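08/10/2025

Spent the day on cloth again. I have a degree, I have a mortgage, and I have opinions about napkins.

The new segmentation checkpoint came down overnight and I loaded it before coffee, so what follows is partly my fault. Flimance (our planner, named by Pankaj Joshi, who won't say why) now takes a mask and a height map instead of a box. In theory it picks a ridge in the fabric and goes in across it. In theory I also floss.

First argument of the day: is a lump of yellow on a plate one thing or two? The mask said one thing, proudly, 0.9-something confidence, and gave me cloth and plate as a single object with a nice round edge. I turned the depth term up and it let go of the plate. Then it claimed a strip of countertop as a consolation prize. Butcher block and mustard are apparently close cousins under window light. 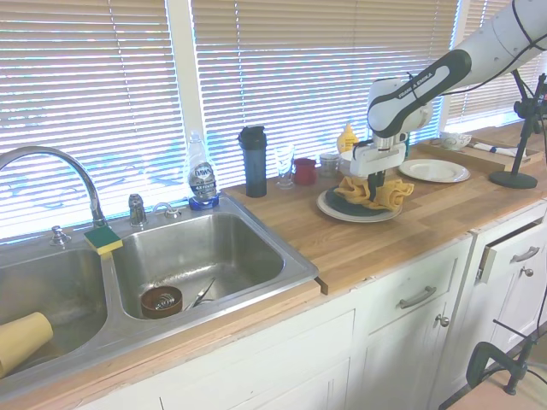
Gripper down on the yellow stuff, sink minding its own business.

Chibuzor Bassey called from Gedthorpe to ask if I'd logged the wrist forces. I had. He asked if I'd logged them at the right rate. I said I'd call him back. There are 189 runs in the folder from the old config and every one of them has force samples landing 6 milliseconds behind the joint states, so the contact detector has been reading yesterday's mail this whole time. Fixed the timestamps in the bridge node and wrote a comment above the line that future me will find rude.

After lunch I moved on to the approach height. The planner treats the rim of a plate as a wall, then treats the cloth as a solid, then asks me how it's supposed to touch a solid without colliding with it. Fair question. I made cloth a soft class with its own margin and left crockery hard. Two hours for a change of 104 lines, most of them tests, one of them the actual idea.

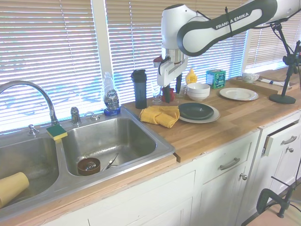
PERCEPTION GRIPES

Blinds. The back wall is pure glare by midday and auto exposure swings every time the arm comes through. I've locked it by hand and the dark shaker bottle is now a hole in the depth map. Flimance plans right through holes. I added a rule that unknown space counts as occupied, and now it won't plan anywhere near the window at all - sulking, basically.

The arm's own cable. The self-filter knows the links and has no clue about anything dangling off them, so every so often a stray bit of black gets promoted to obstacle. It then follows the arm around all afternoon like a wasp. Padded the filter near the wrist. Ugly. Leaving it.
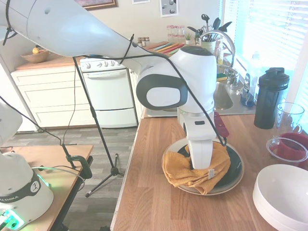
Pankaj wants the press depth learned from the force trace and I want it to be a number in a YAML file that I can see. We went back and forth in the pull request until he approved mine with the comment "for now," which is how he approves everything, including lunch.

Still to do: rerun the old set through the fixed bridge, write up the soft class for Chibuzor, and find out why the logger thinks it's May.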